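Rindidwood library to lend out cake tins, at last

Rindidwood Library will begin lending cake tins in October, ending a debate that has taken up more of the town's evenings than the bypass did.

Borrowers will be able to take home up to five tins at a time for a fortnight, on the same card they use for books. The collection stands at 200 tins and takes in the usual rounds and squares, a full set of numerals and a hedgehog. There is already a waiting list for the hedgehog.

The idea came from Yuk-lan Hsieh, a retired dinner lady who bought a tin shaped like a figure four for her grandson's birthday and then noticed that he would be four only once. She put a petition on the counter of the Lakano café and came back with 1,055 signatures, a respectable showing in a town where the last council by-election drew fewer votes.

Not everyone was won over. Hok-lam Liao, who runs the kitchen shop on Serker Street, told a public meeting that the library might as well start lending out saucepans and be done with it. This was greeted with applause, which he had not intended. He has since agreed to supply the tins at cost, and his name will appear on a small plaque beside the shelf.

The harder question was washing up. An early draft of the rules asked for tins to be returned "in a condition fit for baking", and three meetings were spent on what that meant. The final wording says "clean". A fine of £5 will apply to anything that comes back with sponge in it, although head librarian Shuk-fan Yau said she would be reasonable about crumbs.

"We get books back with bacon in them," she said. "A bit of flour on the bottom of a tin doesn't frighten me."

The shelving has been paid for with a grant of £1,000 and will stand between Large Print and Local History. Local History has been asked to move up a little. Sum-yee Ko of the Rindidwood Local History Society said her members had been consulted and were "taking it as well as could be expected".

The first tins go out at ten in the morning on opening day, with tea and a cake baked by Mrs Hsieh in the shape of a four. Anyone wishing to donate a tin should leave it at the front desk with its lid, if it ever had one. Loaf tins are not needed — the library has been given almost nothing else.

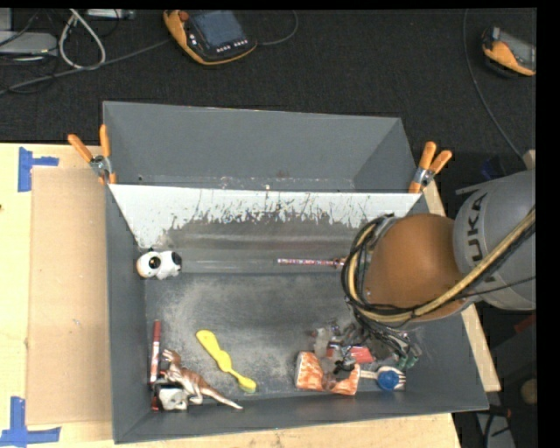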